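Pá de lixo Unau, cabo comprido, plástico cinza-claro

Ref. Kemwood 1.000-18 | Vendida por unidade ou em caixa com 40

A Unau chega com a promessa de "limpeza sem esforço". Desconfiamos de qualquer pá que prometa isso. É uma pá de plástico, com boca larga e laterais altas, e o que interessa saber é se o lixo fica dentro dela no caminho até o cesto.

Com papel amassado, fica. As laterais curvas seguram bolinhas de papel de seda, pedaços de fita e restos de EVA, que é o que mais sobra depois de uma festa ou de uma aula de artes. Com pó fino somos menos entusiasmados: a borda é reta, o piso do salão quase nunca é, e sempre resta aquela linha que pede uma segunda passada. A ficha do fabricante fala em "vedação total". Não encontramos.

O cabo é reto e afina em direção à ponta. Quem tem mão grande vai querer experimentar antes de levar a caixa inteira.

O que vem: somente a pá. Vassourinha e cesto são vendidos à parte. O conjunto Zostex traz os dois, custa bem mais e, para recolher papel, não vimos vantagem que justifique a diferença.

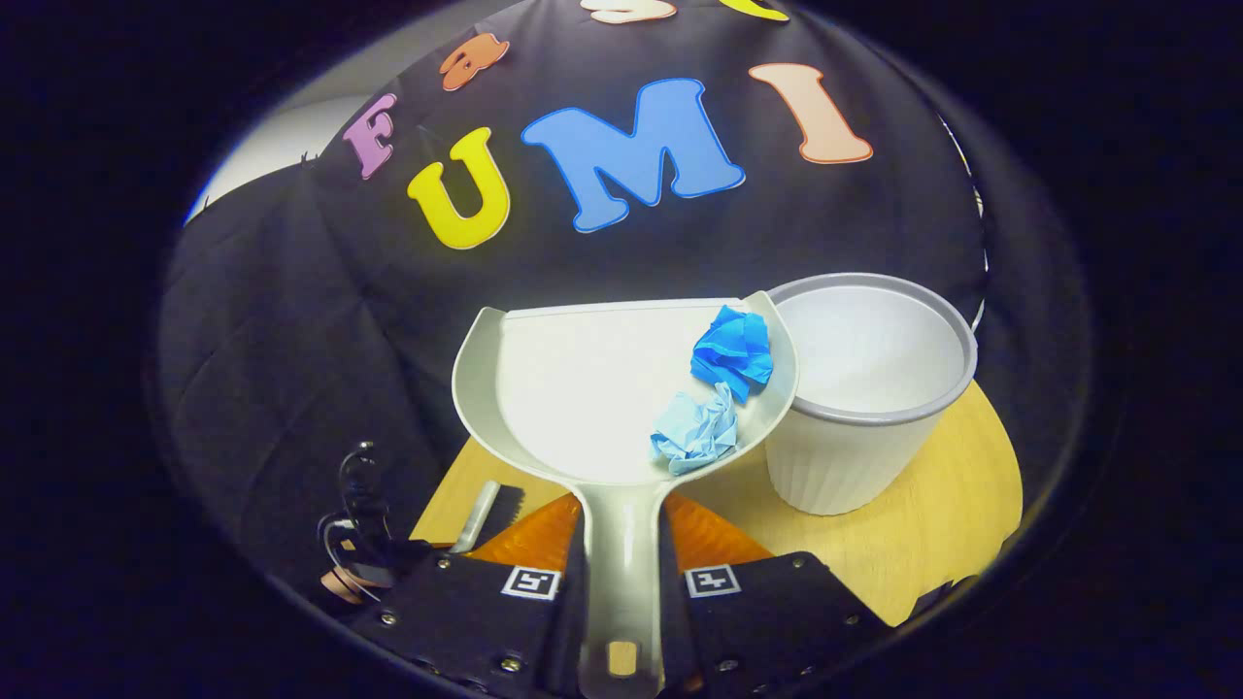 Quem decora parede com tecido e letras de EVA sabe que o chão vira um depósito de papel colorido, e para esse serviço a Unau dá conta. Para oficina, serragem ou caco de vidro, procure outra coisa. A linha Ekpo, de metal, pesa mais e amassa, mas não racha.

Garantia: 18 meses contra defeito de fabricação. O fabricante anuncia também "1.000 usos", sem dizer o que conta como uso, e por isso não repetimos o número na etiqueta.

Lavar com água e sabão neutro. Não deixar ao sol.

Reposição prevista para julho. Pedidos feitos até sexta-feira saem do estoque atual.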